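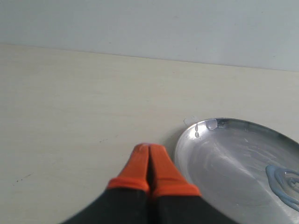

mukdale_rig
We have 235 teleop episodes on the tray task and the policy still stalls at contact. Target is 4000 for the full set. Is it worth changing the protocol now or should I keep collecting?

vthygesen
Change it now. Steel trays are the worst case for a wrist camera. Exposure shifts with every approach angle. Log exposure per frame and lock it if your driver allows.

hilov22
Disagree on locking. We locked exposure on Bullmont in February and the policy broke under any other lamp. Leave auto on and collect under more lights.

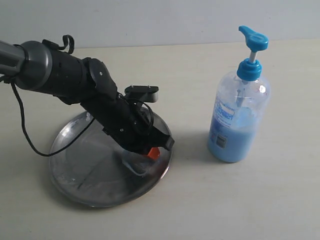

S. Sheikh
Episode diversity matters more than either setting. Fix the object layout for 50 episodes, then change it, and write the layout ID into the metadata. In your side view the pump bottle stands to the right of the tray and the arm comes in from the left, so I would swap those sides in part of the set. Clear plastic on polished steel also gives you very little edge signal, so label those episodes separately.

mukdale_rig
Layout ID is not in our schema. I can add it. The first 235 would have a null field.

vthygesen
Backfill from the first frame of each episode. Still think auto exposure is a mistake at 60 Hz - the gain lags the motion.

hilov22
Then drop to a lower rate. Roman's loader resamples anyway.

S. Sheikh
Check the resampler before you rely on it. Ours misaligned the gripper state by one step.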